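Teleoperation: arm does not follow my hand smoothly when I hang a cup

Plodgate
Hello all. I am teaching my arm to take a mug from the table and put it on a mug tree. I record at 20 Hz with a hand controller. When I come near the peg, my hand shakes and the recorded motion is ugly. Must I delete these demonstrations? I have 40 until now.

Rerkero
just lower the speed scale, worked for me

Aurel Costache
I would keep the ones where the mug finished on the peg, even if the path is not so nice. Delete only those with a long stop in the middle – the policy learns to stop too. For the shaking, set the translation scale to 0.4 near the tree and let the rotation stay as it is. Also please decide on one grasp and do not change it. I always put one finger inside the mug and one outside, with the handle turned to the tree.

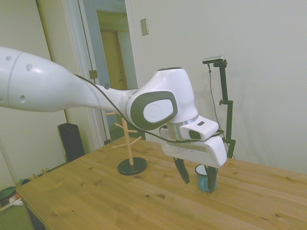
After this, vary the start position of the mug a little between recordings, but only when your first 40 are clean.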